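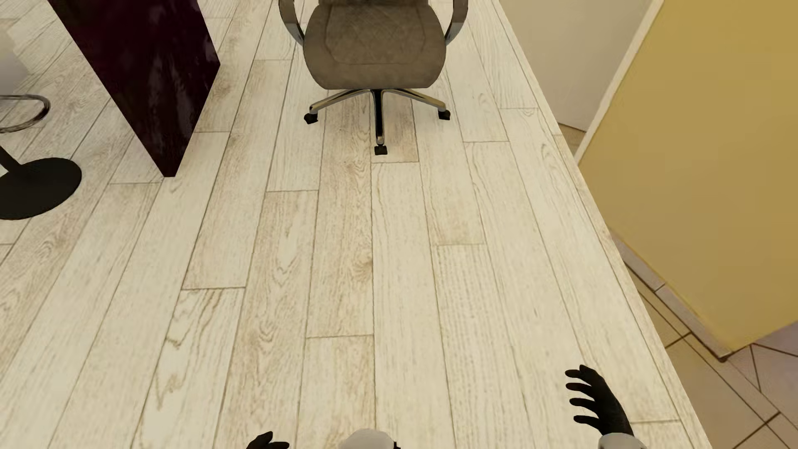

Posted by Rafia Tarar in July | Filed under: Robots, Reviews | 5 comments

I have been meaning to write up the Walley simulator for ages, and since the kettle is on and the rain has put paid to the garden, this afternoon seems as good a time as any. Get yourself a biscuit, I do go on a bit.

For anyone new to the blog, Walley is a practice program for people who want to teach a humanoid robot to get about a home without owning a humanoid robot (or, in my case, without having anywhere to put one). You get a robot body, a set of furnished rooms and a list of jobs, and you look out through the robot's own eyes while you try to do them. It's made by a small outfit called Uvik, and I paid for my copy like anybody else. I've been using it on and off since the spring and I have now logged 568 runs, which my sister says is a cry for help.

The room I keep going back to is called Plesholm. It has a lovely pale plank floor that gives way to tiles over by a mustard yellow wall, and an office chair that I have come to know better than my own. The job I've been stuck on is simply to walk up to the chair, stop at a sensible distance and get the hands ready. Looking down you see the seat, the shiny legs with their little black castors, and your own two black hands coming up from below, and I still get a silly thrill when those fingers show up. They're mine! Sort of.

What I like best is how much care has gone into the surfaces. The planks aren't one plank copied over and over, the grain is different from board to board and there's even a small swirling knot in one of them, which I now use as my parking mark. The seat looks a bit worn, as a proper office seat should. It matters more than you'd think, as a plain grey floor gives you nothing to judge your distance by, and I was forever overshooting in the starter room.

Now the grumbles. The neck control is far too keen, and if you nudge it down to check your feet you'll be staring at floorboards before you know it. The right hand tends to drift outwards when you stop walking, and I've never found a setting that cures it. The manual is 914 pages long (I know!) and the index was plainly put together by someone in a hurry, so have a look for "balance" under "standing, general". I wrote to Uvik about the drift and had a very kind reply from their help desk, with a settings file to try. It helped a little with the left hand, which wasn't the one I'd asked about.

There's also an add-on called Cele which gives you 3 extra rooms, and I'd hold off unless you're already hooked. The kitchen is good, but the other two felt rather bare to me after Plesholm and I haven't gone back much.

If you want to give it a go, start with the walking speed at its lowest and leave it there for longer than you think you need. Save before you touch the neck. I'll put my own control settings up in the next post, once I've worked out which of the files with nearly the same name is the good one.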